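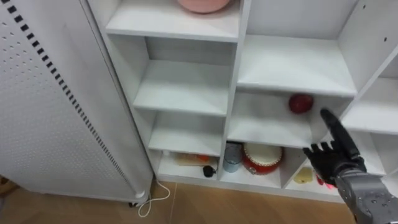 Call for participants: letters and diaries from the home front, 1941

The Wamley Local History Project is looking for people to help read, transcribe and index a collection of wartime letters and diaries. The work starts in September and runs through the end of May. No degree or archive experience is needed.

About the collection

The Harkcombe Papers came to us from the estate of a schoolteacher who spent much of her life writing to former students. There are 1681 items. Most are letters sent to her during the war by young men and women in training camps, shipyards and hospitals. The rest are postcards, church bulletins, ration notices and four pocket diaries. The largest group dates from 1941, when many of her students were leaving home for the first time and the country was still arguing over whether to enter the war.

Very little of this has been read since it was put away. An earlier project covered the postcards and made a name list, which we will share with participants. The name list has errors and correcting it is part of the job.

What you will do

Participants work from scans. You will be assigned a batch of letters, type out the text exactly as written, and fill in a short form for each one with the sender, date, place and people mentioned. Spelling mistakes stay in. Words you can't read are marked with a question mark in square brackets and passed to a second reader.

After the first two months you may choose to stay with transcription or move to one of the smaller groups. One will trace what happened to the letter writers after the war. Another will compare the diaries with the local newspaper, the Wamley Courier, for the same weeks. A third will prepare text for a small exhibit in the spring.

Some of the letters describe injury and death, and a few use language about other nationalities that readers will find offensive. We transcribe these as written. You can ask for a different batch at any time and do not have to say why.

Who can apply

We have 18 places. You should be 16 or older, able to read cursive handwriting or willing to learn, and able to give four hours a week. You will need a computer with an internet connection. If you don't have one, two are available at our reading room on weekday evenings until 8:30 p.m.

We would especially like to hear from people who read Romanian or German. One run of letters, from the Zamfir family, is mostly in Romanian, and several of the hospital letters enclose pages in German.

Training and pay

All participants attend three training sessions, two hours each, in person or by video. Grigore Munteanu will teach the sessions on handwriting and transcription rules. Oddur Kárason will cover dating undated letters, military mail markings and how to use the index form.

This is an unpaid position, but we pay a $50 stipend at the end of each month toward travel and other costs. Participants are credited by name in the finished index unless they ask not to be.

How to apply

Send a letter of no more than one page telling us why you are interested, which languages you read and when you are free. Please include the name and phone number of one person who knows your work, paid or unpaid. You may drop it off at the reading room or mail it to Harkcombe Papers, Wamley Local History Project, Wustach Building, second floor.

Applications are open until the middle of August. We will send every applicant a one-page sample letter to transcribe at home. Replies go out before the end of the month.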